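## 4. Loading the rack

The leaflet in the Mollen box says the rack "holds a full dinner service". I'd treat that as a hope. Maricel Aquino has had one in the Skikholm flat since June, and most of what follows comes from her notes, which disagree with the leaflet on nearly every point.

**Before you start**

1. Stand the rack on a level bit of worktop, with the spout end of the tray over the sink. The tray is supposed to drain by itself. Tip it and see.
2. Press down on each corner in turn. If it rocks, go back to section 3 and refit the feet. There are 2 spare feet in the bag, which may tell you something.
3. Wipe the rods with a damp cloth. New ones can leave a grey mark on pale crockery.

> **Note:** Grostton lists the plate slots as 16. That is true only of thin side plates. With anything that has a raised rim, use every other slot and expect to fit half as many.

**Plates**

4. Begin at the back and work forwards, so you aren't reaching over what you've already put in.
5. Hold the plate by its rim, thumb on the inner face and fingers on the other side, and bring it in over the rods at a slight tilt.
6. Lower it until the edge meets the metal, then let it settle. Dropping the last bit is how rims get chipped, whatever the box says about "gentle-touch" rods.
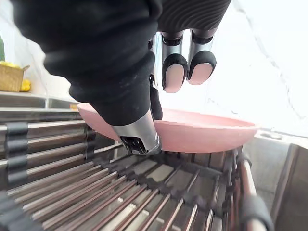 7. Check that it leans by itself before you let go. If it slides, move it along one slot and try again.
8. Leave a finger's width between faces. Plates that touch will still be wet at breakfast.

> **Caution:** The Dumlao clip-on cutlery pot is sold as an extra for this rack. It fits, but hung on the front rail with the rack empty it can pull the whole thing forward. Load the plates first, or stand the pot on the worktop.

**Bowls and pans**

9. Lean bowls at the shallow end, open side down.
10. Keep cast iron off the rack. The leaflet gives no weight limit that I can find, only part number 161 for replacement rods.

Emptying is the same in reverse, front row first. For cleaning the tray and getting rid of limescale, see section 5.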